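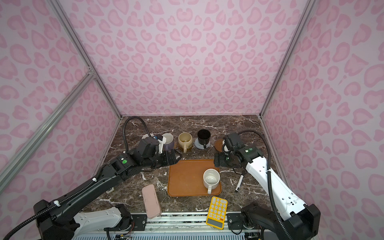

The Mug Pages
Posted by Villads Snorradóttir, May 6, 2018

Every household in Otby owns more mugs than it has mouths, and ours is worse than most. I was told to get rid of half. I have instead bought them a tray and given them a gallery page, and I consider the matter settled.

Few of them match. I did once own a matching set, a leaving present from Trustura after nine years in the claims department, and it went down the cellar steps in a single trip one December. I have bought singly ever since. It spreads the risk.

Speckled, on the orange tray
The favourite, and it knows it. The speckles carry on inside, so you can never be quite sure you've finished washing it up. It came from the Burnivero seconds shelf, and I have yet to find out what was wrong with it.

Cream, brown glaze stains
Visitors take this one to the sink and scrub it. The stains are in the glaze. I let them get on with it, as the exercise does them good and the sink usually benefits. It gets the woven coaster out of sympathy.

Black
For black coffee and bad news. Stands on the round grey coaster and goes with everything, like a funeral suit. My sister has asked for it twice and been offered the cellar steps mugs, in their bag.

White, lavender lower half
Bought because the shop was closing and I felt sorry for the shelf. I assumed I would grow out of the lavender. I have since bought a cushion in the same colour.

White, plain, brown coaster
Tea, soup, pencils, whatever is going. It has no history at all and I would probably miss it most.

The rest of the table
Pink leopard print on the walls, brown marble pattern underneath. I have heard the remarks. Anybody with a taste for beige has the whole of the rest of Otby to enjoy. The yellow calculator is for working out what I have spent on mugs, and its buttons are in excellent condition. The marker pen is for price labels, should I ever come round to selling.

Comments are open. Offers for the speckled one will be read and declined. If you have a spare coaster, preferably round, leave it in the porch and ring the bell, and I'll put the kettle on.

Snorradóttir Mug Pages: Next album, Teapots. Previous album, Jugs (mostly chipped).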